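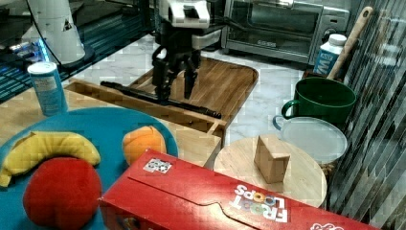 Plush fruit on a blue plate, with a wooden tray and cutting board behind

About Trollgate Kitchen School

Trollgate is a small cooking school in Sketosholm. We teach everyday home cooking to adults and children, in the daytime and in the evening. Most of our students have never taken a cooking class before, and many come to us because they have moved into a first apartment, changed how they eat, or ended up doing the cooking for a family.

The school was started by Lucienne Courtois, who had spent 20 years cooking in hotel kitchens and wanted to teach people who cook at home. The first classes were held in her own kitchen on Harasym Street. When the waiting list grew too long, she rented the ground floor of the old Romau bakery two doors down. We are still there. The bread oven no longer works, but the brick front was left in place.

What we teach

The main course is called Weekday Cooking. It covers knife skills, stocks and soups, eggs, rice and beans, roasting, simple sauces and planning a week of meals. Each class lasts 90 minutes and students eat what they have made before they go home. We also run shorter courses in bread, preserving and cooking for one. The preserving course is offered in June, when the first berries come in from the farms along the river.

Children's classes are taught separately, in two age groups. The younger group learns to wash, peel, measure and mix. The older group uses knives and the stove with a teacher at the table. A parent or guardian needs to stay in the building for the younger group but does not have to take part.

Our teachers

Lucienne still teaches Weekday Cooking. Margaux Lemaire is in charge of bread and pastry. Darragh Ó Riain teaches the evening groups and does most of the buying – ask him where to get fish. Yu-ting Kong runs the children's program and wrote the recipe booklet that goes home with every child. Jacqueline Delaunay handles enrollment, billing and gift certificates.

Enrollment

Over 200 people took a class with us last year. Enrollment for the winter term opens on 4th November and places are given in the order that forms arrive. Please tell us about allergies on the form. We can work around most of them, though the bread course always uses wheat flour. Aprons and knives are provided. Bring a container with a lid if you want to take leftovers home.

Contact Us | © Trollgate Kitchen School, Sketosholm. All rights reserved. | Back to top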